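Feletti Continuing Education, Madombridge
Household Stores and Stock, Session 4: Cans, Shelves and Where Things Go
Handout, July term

Read this before class. Last term a few of you read it during class, with your lips moving, and it slowed us down.

1. Stock versus clutter

A can becomes stock when somebody can find it. Until then it is a heavy object you paid for. The Maldonado pantry exercise from Session 3 had 160 cans in it and a household that was sure it had run out of tomatoes. Keep that exercise handy, as we come back to it in section 4.

Three terms you will need:

Facing: the side of the package a person meets first. On a shelf that is the label. On a low tray it is the lid, and lids are not great conversationalists.

Staging area: a clear surface where items wait between the bag and the shelf. A kitchen table is fine. A kitchen table with mail on it is a mail table.

Home: the one spot where an item lives. "Somewhere on the left" is a neighborhood.

2. Trays and shelves

Cans on a tray stand upright, lids up, in rows you can reach into without knocking over the neighbors. Loose rows are acceptable. Military spacing looks wonderful for one afternoon and I have stopped asking for it.

Boxes can go above or beside the cans, printed side out. Put the tall ones where they don't hide the short ones. Every group I have taught agrees with this sentence and then does the opposite.

Lift one can at a time, straight up, and set it down on its base. Sliding saves a second and takes the edge off the label.

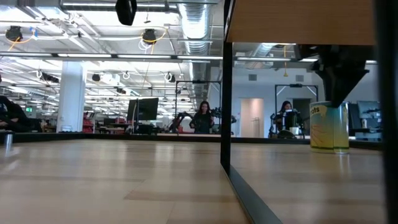
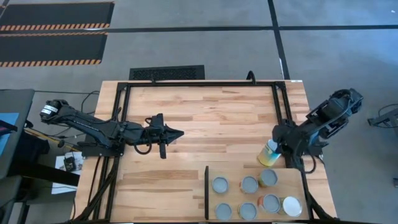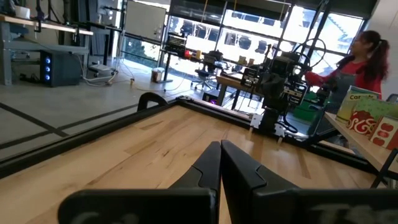
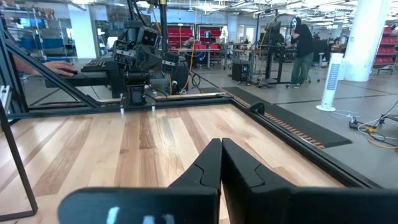 Fig. 4.1 Wooden work surfaces. The second view has the tray with its cans; the third has the shelf with two boxes.

3. Rotation

Older goods to the front, newer goods to the back. You know this already. So did the owner of the Selau store cupboard, where we found 19 cans of peas behind the newer peas, all of them past their date.

Write the purchase month on the lid in marker. If the lid is dark, use a sticker. If you have no stickers, you may now see why they were on the supply list.

4. Exercise (20 minutes, in pairs)

Take the Maldonado inventory. Pick one tray's worth of cans and decide on a home for each. Sketch the tray from above and label every lid. Swap sketches with another pair and find the beans using only their drawing.

Pairs who cannot find the beans should return the sketch with a note. Keep the note civil.

For next week: bring the sketch, a marker and a list of what is on your own lowest shelf. Look at the shelf before you write the list.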